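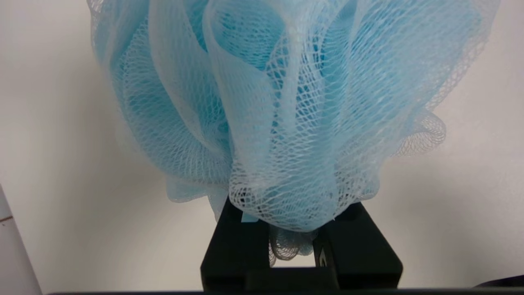
The Skalstead mesh pouf in light blue.

Skalstead Bath Pouf, two months in
Reviewed by Gudrun Harms
Rating: 4 out of 5

I paid more for this than I have ever paid for netting. Skalstead claims 66 feet of mesh in every pouf, a figure I am happy to take on faith, as the only way to check is to cut the thing open and spend the rest of the evening regretting it.

The lather is excellent. One small squirt of body wash gets me through a whole shower with foam to spare, and my old Flurkeo needed three squirts and some pleading. The mesh is on the firm side for the first week. My brother-in-law Faisal Magsi, who borrowed one during a visit and was told to keep it, compared it to being washed by a polite hedge. It softens up by week two and after that I have no complaints about my elbows.

Drying is where it loses a point. All those layers hold water like a grudge, and mine takes around 15 hours to stop dripping on my feet when I reach for the faucet. Wring it hard and hang it somewhere with air. Don't leave it on the tub ledge, where it will grow a personality. 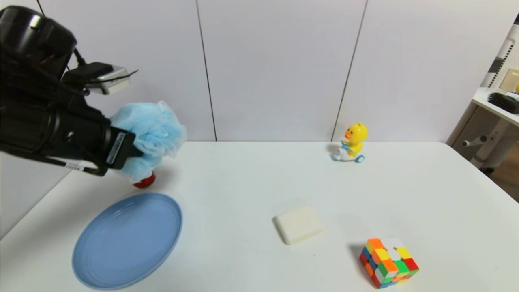

Bar soap people will want to know if it works for them, and it does, with effort. You have to rub the bar into the mesh for longer than seems dignified, and the ruffles shave it down faster than a washcloth would. A plain white bar like the one on the table is fine. Anything with oatmeal in it will leave oatmeal in the pouf until February. I tried a Wollano bar with bits of lavender and was picking out twigs for days.

The stitching at the center has held so far, which I can't say for the Kneževič one I had before the Flurkeo. That one came undone mid-shower and left me holding a scarf.

I'd buy it again, probably in the same blue. Machine washing is allowed on cold, in a bag, and mine came out the same shape it went in.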